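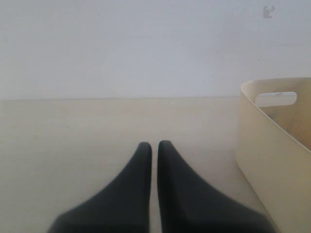 ## Nostitwood lab budgets for second tube-sorting cell

Nostitwood has set aside funds for a second automated bench in its sample-handling lab, with a decision on suppliers due in November. The plan covers one arm, a two-finger gripper and spare fingertips. Bins are budgeted separately at $20 each.

Two quotes are in. Saragih priced the gripper package at $938 a month on lease; Hotance came in at $723, but without service visits. The work is plain bin handling: capped plastic tubes, blue and orange, in open white bins with handle cutouts. 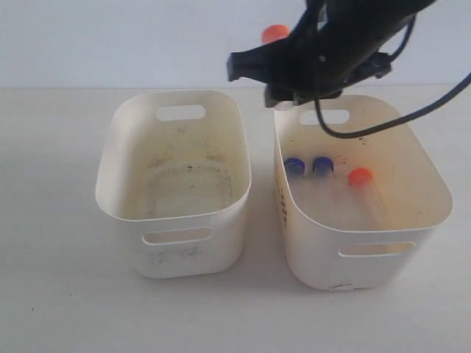 **Ristalell Bench Notes**
*Staff writer, equipment and purchasing*

Cable routing is a line item this time. The draft spec asks bidders to state how much slack the gripper cable needs over a bin wall, and who pays for a replacement. It also calls for a grip test on clear conical tubes lying flat -- the tube body, as well as the cap.

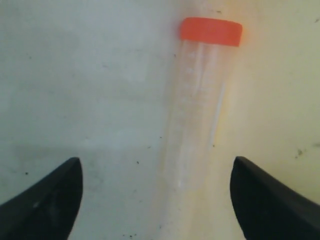 Saragih replied that the lease price already includes 2 sets of fingertips, and that a buyer comparing monthly rates alone would miss that cost. Hotance has until the end of the month to revise its quote.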